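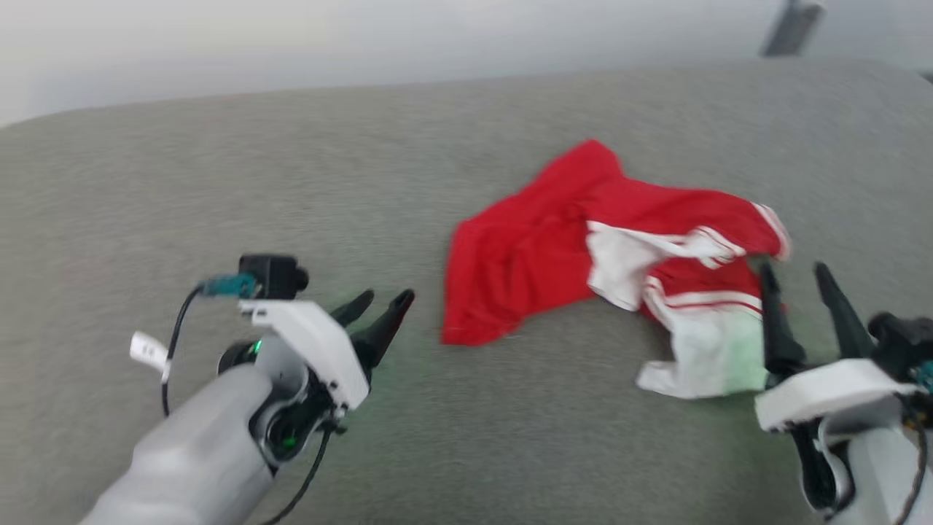

Issue 2, page 100

Darnley Laundry Words
README for the word list, updated March 19, 2026

What you get

A plain text file of nearly 2000 words and phrases people use for washing, drying, folding and putting off all three. Each line has the term, a short meaning, the town it came from, and a note if the person who sent it in was cross about somebody else's version.

The list began as a column in the Darnley newsletter, which is why it still has issue and page numbers. In-ho Seok typed up the first 1000 entries from letters. Lalit Bhatia did the rest and would like it known that his half has fewer typos. It does, by two.

Files

terms.txt: the list, one entry per line, tabs between fields
towns.txt: place names, with spellings as the locals want them
disputes.txt: longer than you'd think

Known problems

Utby is overrepresented. Their library put up a poster in May and the whole town wrote in.

Semwal has eleven words for a sock without a partner and none for ironing. We asked twice.

"Floordrobe" was sent in by people in every town, each sure their sister made it up. We credit no sisters.

Meanings are given as received. If "half-clean" means worn once in Darnley and worn all week in Utby, both are in there, and you should be careful whose house you say it in.

Using it

Sort it, print it, feed it to your crossword. Say where you got it. Please don't sell it as a tea towel; Soranance already asked, and the answer is in disputes.txt.

Sending corrections

One term per message, with the town. Entries with no town go in a folder that Lalit says he reads.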